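Jillow Community News – editorial meeting
Minutes, Feb 13, 2020

Present: Ubaldo Marchetti (chair), Atieno Lyimo (minutes), both court reporters, web desk. Apologies from subs.

1. Last minutes
Agreed. Spelling of Bondarchuk to be fixed in item four, was wrong twice.

2. Surnomeck Road arson case
Plea hearing moved again. Defence wants the suspect's old blog posts kept out. Judge has not ruled. Until she does we don't quote them, don't link them, don't paraphrase them. Atieno has read all 196 posts and will keep a private note of which ones matter. Family letter came in overnight, 12 pages, sent to us and to Undard Weekly at the same time. Ubaldo wants legal to see it before a word goes up. Web desk asked if a short line saying we'd recieved it was OK – no, not yet.

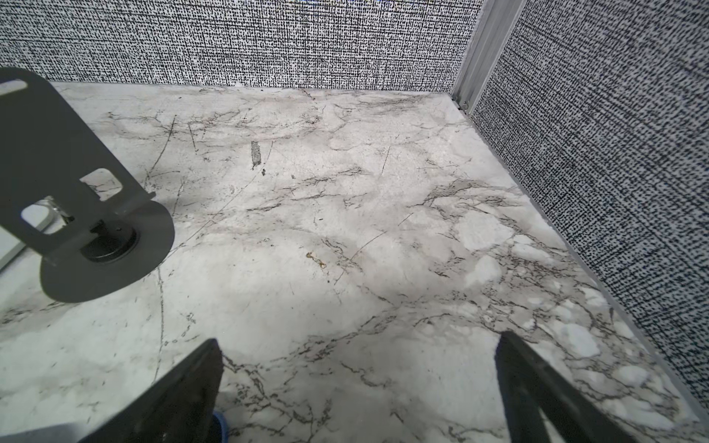 3. Request for court papers
Wrote to the court office in August, chased since, still nothing. Reply last week said the file is sealed "in part" but not which part. Ubaldo to ask in writing for a list of what is sealed. If refused, we apply to the judge. Fee is 200, approved. Long talk over whether to go in jointly with Undard Weekly. They would split the cost but want to publish first.

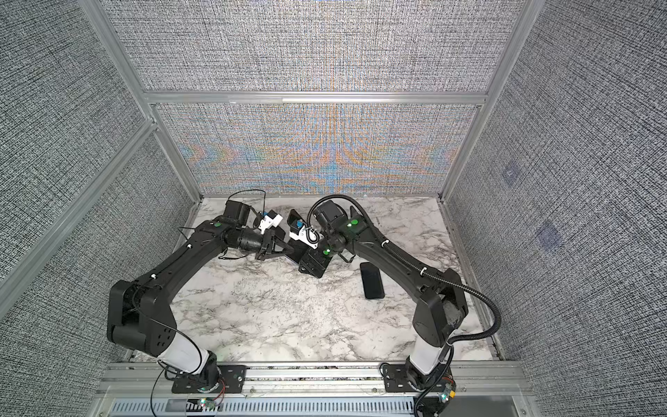
Left it that Ubaldo rings their editor and offers same-hour publication, nothing less. If they say no we go alone. Atieno against sharing at all, asked for that to be minuted.

4. Reader complaints
287 emails on the Bondarchuk interview, most of them the same text copied. Two raise a fair point: we called him a witness when he was only a neighbour who gave a statment. Correction to run at top of the story and in print, page two. No reply to the copied ones. Threats to be passed to police, web desk to keep the originals and not delete anything. 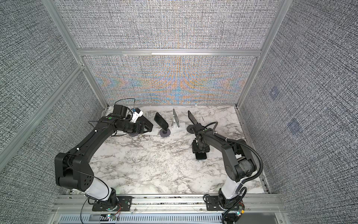

Two robot arms over a marble-patterned tabletop.

5. AOB
Press bench at Surnomeck court has fewer seats now, get there early. Comments stay off on all arson stories.
Rota for verdict week – Atieno to send round.

Next meeting: after the ruling, Ubaldo to fix.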